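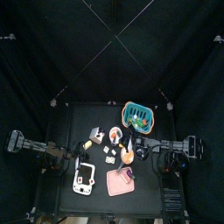 **Dultar 园区 · 计量与标签组** | 组内通讯 七月

### 库位标签更换进度及扫码规则调整

Cluton 仓的旧版库位标签本月起分批停用。一层共有库位 1,007 个,截至本期发稿,已换新标签 314 个,集中在 A 区和 B 区北侧。C 区货架尚在调整层高,标签待层板固定后再贴。

新标签采用 Murnar 热转印碳带,底纸为哑光白。旧标签的主要问题是条码边缘扩散,手持终端在斜角下读取时首读失败较多。B 区抽检 124 个新标签,首读全部通过;旧标签未做同批对照,数据暂不作比较。

扫码规则有两处改动:

- 库位码由八位改为九位,第三位后增加楼层位。一层填 1,夹层填 5,不使用 0。
- 同一库位存放两种以上物料时,先扫库位码,再逐件扫物料码,最后再扫一次库位码作为结束。漏扫结束码的记录会停在“待确认”,不计入当日结存。

Sharifi 系统的字段长度已改,八位旧码仍可查询,不能用于新入库。自制表格中引用库位码的,请自行检查截取公式,尤其是按位数取右侧字符的写法。

打印参数:浓度 12,速度 3,撕纸位置不变。夹层低温柜仍用原来的合成纸标签,不在本次更换范围内。碳带现有库存可打印标签 350 张,下一批到货前,请各区不要提前领用备份标签。

盘点差异表的提交时间改为每日 16:30,格式同上月。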